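4. Coarse-Fiber Items in the Household Inventory

Figure 3. Brown fibrous item with a rough, hairy surface and a ragged lower edge, resting on a black object.
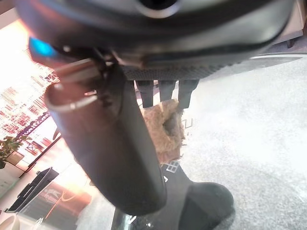
4.1 Definition and scope

The Vondham inventory lists 123 household items, grouped by the surface a person meets first when picking the item up. Most groups are uncontroversial. Glazed ceramic, bare wood and woven cloth were assigned the same way by both coders on the first pass. The coarse-fiber group was harder to settle, and this section describes how its limits were drawn.

An item was placed in the group if its outer surface consists mainly of stiff fibers that stand away from the body and can be moved individually with a fingertip. The material itself was not a criterion. Coir, sisal, palm fiber and some synthetic bristle products all meet the definition, and for used items without a label the coders did not attempt to separate them. Felt and brushed wool were excluded on the grounds that their fibers lie flat under light pressure. Eight items met the definition, among them doormats, planter liners, scrubbing pads and a decorative piece of unknown origin.

4.2 Outline and edge

Coarse-fiber items rarely have a clean outline. The item in Figure 3 is rounded at the top, with a darker hollow or indentation toward the upper right, while its bottom edge breaks up into loose strands. Two outlines were therefore recorded for each item in the group: an inner outline following the dense body, and an outer outline enclosing the strands. Strands longer than 52 mm were left out of the outer outline, as a single long fiber could otherwise double the recorded width.

Hollows were noted separately. A hollow may be part of the design, as in a liner or nest form, or it may be the result of wear or compression in storage. The coders recorded its presence and approximate position but did not assign a cause.

4.3 Color and background

Color was recorded as a range. Figure 3 is typical in this respect, running from light tan to brown within one item. The earlier Campbell scheme asks for a single dominant color, and in a pilot round in March this produced disagreement on seven of the eight items - usually between "tan" and "light brown." Allowing two terms removed most of the difficulty.

The item or surface beneath was entered under a separate heading. A dark support makes loose fibers easier to trace along the lower edge, whereas on jute or unfinished pine the inner and outer outlines tend to merge. Outlines made against a pale brown support were flagged for a second reading.

4.4 Storage and shedding

Loose material is a practical concern when coarse-fiber items share a bin with textiles. Items in the group were stored singly in lidded Flekeo boxes, with a sheet of plain paper under each. Fibers found on the paper were returned to the box and were not weighed. The Firnico labels used elsewhere in the inventory did not stay attached to fibrous surfaces, so string tags were used for this group. The tags were removed before outlines were taken and are not included in any recorded dimension.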